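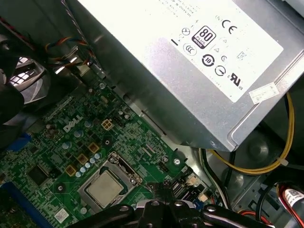
**Figure 3.** Interior of a desktop computer, showing the power supply and its regulatory label above the motherboard.

### 4.2 Condition of returned equipment

Of the 693 households invited to take part in the Norkcombe survey, 400 returned a completed form. Respondents were asked what they had done with the last desktop computer to leave regular use in the home. The most common answer was that it had been kept, usually in a loft or spare room, for up to 79 months. Few respondents could say whether the machine still worked.

Storage of this kind has been described in earlier work on household waste (Rostami and Kordestani), where it was linked to worry over personal files. Our results support that finding in part. Older respondents mentioned files most often, while younger ones were more likely to say that they did not know where to take the machine. The council's collection point at Vukamholm was known to fewer than half of those living within walking distance of it.

A second group of 200 households in Clakora received a printed leaflet in March giving opening hours and advice on wiping a hard disk. Returns rose in the weeks that followed, though the effect was weaker in rented homes. Markings on internal parts, such as the efficiency badge and the CE mark in Figure 3, were of little interest to respondents at either site. Several asked instead for a plain statement of which parts would be used again. The wording of such a statement is taken up in Section 5, together with the question of who should pay for transport.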